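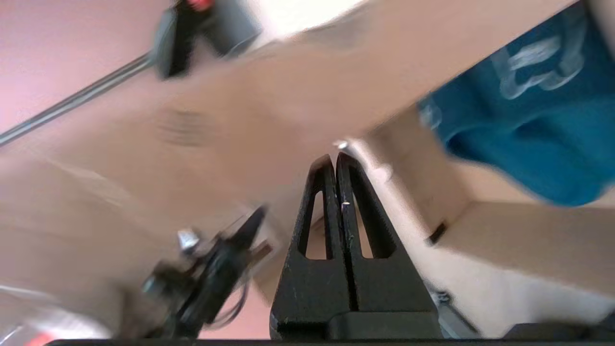 Reports > Grarkside > Interim

Progress report to the Dremgate fund, 2021-07-16

The period was given to sorting and packing the contents of the Grarkside kitchen. Staff have recorded 887 items, of which 300 are wrapped and labeled for storage. The upper shelves remain to be cleared. Spending is within the approved budget.

Two matters need a decision: the storage lease, which ends in October, and the disposal of 31 chipped plates. Melur Lumenta will send the revised packing list separately.

Submitted by Qianru Dong

0 comments | 2 shares
Contact | © Flisorine | Back to top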